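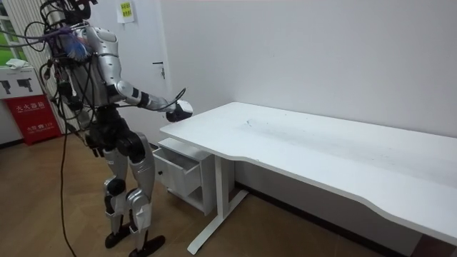
Dwight MacLeod wrote back on the first draft of this guide to ask when the thing would be able to clear up a kitchen, and whether he should hold off on hiring a cleaner until then. Hire the cleaner, Dwight. Section 13 covers putting one object into one drawer, and it's the longest section in the guide.

## 13. Putting things away

Applies to Isier task software, release 2, with the Drutthorpe drawer routine installed. If you're still on release 1, the robot can open a drawer but has no opinion on what to do next.

### 13.1 Before you start

You will need:

- a small cabinet or nightstand with one drawer that slides freely
- a desk or table next to it, if your object begins life on a desk or table
- one object from the starter list (13.2)
- a second person on the stop button
- an afternoon

Pick furniture you don't love. The routine learns how hard to pull by pulling, and early on it pulls like someone late for a train.

1. Clear the floor between the robot and the furniture. Rugs count as things to clear.
2. Empty the drawer. A drawer full of old batteries and takeout menus weighs more than the routine expects, and it will try to make up the difference.
3. Push the furniture against a wall. A light cabinet in the middle of a room will follow the robot wherever the drawer goes.
4. Route every cable so that it can't cross the path of the drawer. Walk the arm through its full reach by hand, with motor power off, and watch what the cables do.
5. Turn motor power on. Stand back.

**Caution:** Keep your hands out of the drawer whenever motor power is on. The routine checks for an object in the gripper. It doesn't check for a person who has just noticed a paper clip.

### 13.2 Choosing an object

Start with something firm, dry, and cheap. The starter list is short:

| Object | Notes |
|---|---|
| Apple | Good first choice. Bruises show you where the grip is too tight. |
| Tennis ball | Forgives everything and teaches you nothing about your grip setting. |
| Wooden block | Fine. Dull. |
| Rolled socks | Only after the other three work. |

Do not begin with a sock that isn't rolled. A loose sock has no fixed shape, and the Chan grip planner will spend 18 seconds thinking about it before it closes the hand on air. We have asked for a progress bar.

Eggs are on nobody's list. We get the email anyway.

### 13.3 Teaching the pickup

1. Set the object on the desk, within easy reach of the working hand.
2. Open **Tasks > Put Away > New** and choose **Teach by hand**.
3. Guide the hand to the object from the side. A straight-down approach hides the object from the head camera at the one moment you want it seen.
4. Close the fingers with the slider. Stop when the object no longer shifts under a light push from your finger.
5. Press **Save grip**.
6. Lift the arm a hand's width and hold it there. Wait for the tone.

No tone means the grip was saved but not believed. Repeat from step 3 with the slider a notch tighter. If you run out of notches, the object is too big, too smooth, or a cantaloupe.

**Note:** Change one thing at a time. Moving the object, the lamp and the slider together will give you a different result and no idea which of them to thank.

### 13.4 Teaching the drop

This is the part people expect to be easy. You have an open drawer and a hand with something in it, and gravity is on your side.

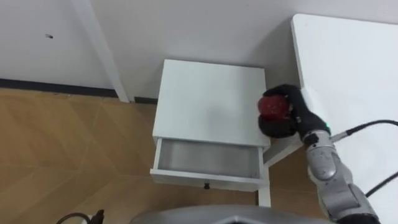

The trouble is the height of the release. Too high and the object bounces, sometimes off the back panel and out again. Too low and the knuckles meet the front edge of the drawer, the arm reports a collision, and everything stops with the object still in hand. A child of four manages this without a setting. The robot has three settings, and you'll be using all of them.

1. Open the drawer yourself, or run **Open Drawer** from section 12 if you're feeling lucky.
2. Set **Drop height** to Medium.
3. Guide the hand over the opening. The whole hand has to clear the front edge, fingers included.
4. Press **Save drop point**.
5. Press **Release**. Watch where the object lands and where it ends up, and write down both.
6. Adjust **Drop height** one step if needed, and repeat.

Leave **Let go slowly** switched on. With it off, the fingers spring apart, and a round object leaves with some enthusiasm.

**Caution:** Do not reach in to catch a dropped object. Let it roll. It's an apple.

### 13.5 Running the full task

1. Put the object back at its starting spot.
2. Tell your second person you're about to begin. Get an answer in words.
3. Press **Run once**.
4. If the arm pauses partway, wait for the planner to finish. Do not encourage it by nudging.
5. When the arm returns to rest, turn motor power off before you go near the drawer.

Do not use **Repeat** until **Run once** has worked several times in a row, with the object moved a little each time. A task that works only with the apple on its pencil mark is a very expensive way to store an apple.

### 13.6 Closing the drawer

Closing is a separate task and is off by default. The Skanel arm pushes with the back of the hand, which is sensible, but it will push just as firmly on something sticking up out of the drawer. Turn it on once your drops are landing flat.

### 13.7 When it goes wrong

**The robot puts down the object beside the drawer and reports success.** It thinks the furniture is where it was yesterday. Run **Find Furniture** again.

**The robot opens the drawer, then closes it, then opens it.** Two tasks are queued against each other. Clear the queue.

**The object is in the drawer and the robot says it isn't.** Check the light. Dark corners of a drawer read as empty.

**It worked in the morning and not after lunch.** See if the sun has come round to the window. If it has, pull a blind.

**It worked 100 times and then threw the tennis ball.** Please send us the log. We'd like to see that one too.

### 13.8 What this section doesn't cover

Drawers with latches, drawers that are already full, deciding what belongs in which drawer, and anything wet. Folding is in section 14, which is two paragraphs long at present and mostly asks you to be patient.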